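Betreff: Re: [Haushalt-Liste] Weichspüler weglassen, Essig rein?
Liste: haushalt-liste, Archiv März

Hallo zusammen,

ich antworte mal zwischen den Zeilen, sonst verliere ich den Faden.

> Wir haben in unserer Pension in Lins komplett auf Essig umgestellt.
> Seit 4 Monaten kein Weichspüler mehr, und die Handtücher sind so
> flauschig wie am ersten Tag. Kann ich jedem nur empfehlen!

Wie am ersten Tag glaube ich erst, wenn jemand ein ungewaschenes Stück aus derselben Lieferung danebenlegt. Das Gedächtnis der Finger ist miserabel. Ich habe vor zwei Jahren beim Wechsel auf das Pulver von Virnmont auch geschworen, alles sei weicher geworden, bis mir aufging, dass wir gleichzeitig den Trockner bekommen hatten.

Was mich an der Essigsache stört, ist die Vermischung von zwei Dingen. Weichspüler weglassen: gern, da bin ich dabei, der legt sich auf die Faser und Frottee saugt danach schlechter. Essig dazugeben ist eine andere Frage. Wer weiches Wasser hat, wird davon vermutlich gar nichts merken. Lins hängt meines Wissens am selben Wasser wie Akdale, und dort hat man mir 5 Grad deutscher Härte genannt. Was soll der Essig da lösen?

> Dosierung: ein kräftiger Schuss ins Weichspülerfach, bei jeder Wäsche.

"Kräftiger Schuss" ist keine Angabe. Und bei jeder Wäsche würde ich es lassen, solange mir keiner sagt, was die Türdichtung dazu meint. Meine Maschine ist 12 Jahre alt und soll noch eine Weile laufen. Wenn schon Säure, dann Zitronensäure, sparsam und nur kalt im letzten Spülgang.

> Außerdem: Handtücher grundsätzlich bei 95 Grad, alles andere ist
> unhygienisch.

Für die Pension mag das eine Überlegung sein, für daheim halte ich es für Gewohnheit. 60 Grad mit einem Vollwaschmittel reichen uns seit Jahren, und bunte Sachen mit Stickerei oder Aufdruck würde ich nie kochen. Bei den Pastelltönen sieht man es zuerst, die werden irgendwann alle gleich grau. Das Pflegeetikett ist langweilige Lektüre, aber bei Frottee schaue ich trotzdem drauf, vor allem bei Kinderware.

Rosa Frottee mit weißer Schlingenkante, Aufhänger und Etikett:
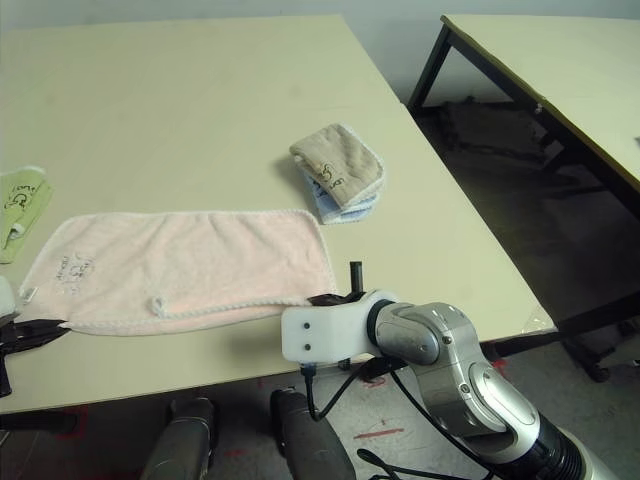
Zum Trocknen

> Trockner macht die Fasern kaputt, nur Leine ist erlaubt.

Das liest man überall und immer ohne Zahl. Ja, im Flusensieb landet Faser. Auf der Leine bei Windstille bekommt man dafür Bretter, und dann wird mit Weichspüler nachgeholfen, womit wir wieder am Anfang wären. Ich schlage die Tücher nass kräftig aus, hänge sie halb trocken und gebe sie zum Schluss kurz in den Trockner. Ob das die Lebensdauer verkürzt, weiß ich nicht. Der Absender der Empfehlung weiß es aber auch nicht, vermute ich.

> Und nie falten, immer rollen! Gefaltete Handtücher brechen an der
> Kante.

Da musste ich lachen. Baumwollfrottee bricht nicht, jedenfalls nicht vom Liegen. Gerollte Tücher sehen im Hotelregal hübsch aus, in meinem Schrank kullern sie mir entgegen. Ich falte längs, dann quer und lege frisch Gewaschenes nach unten, damit nicht immer dieselben drankommen - mehr System braucht kein Mensch.

Längs gelegt in Rosa, fertig gestapelt in Beige auf Hellblau:
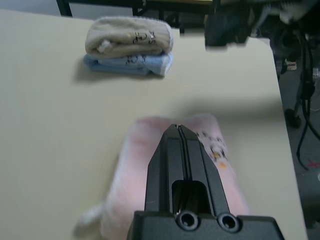
Zum Schluss die Kosten

In der Rundmail stand noch, man spare mit Essig 54 Euro im Jahr. Gegenüber welchem Weichspüler? Bei wie vielen Wäschen? Wenn man den Weichspüler ersatzlos streicht, spart man jedenfalls mehr. Die Zahl kommt mir bekannt vor, ich meine, sie stand wortgleich im Prospekt von Mavstead, und die verkaufen Essigessenz im Kanister.

Falls jemand es mal ordentlich probiert, also zwei gleiche Handtücher, eines mit, eines ohne, sonst alles identisch: bitte hier melden, auch wenn nichts dabei herauskommt.

Grüße aus dem Kalkgebiet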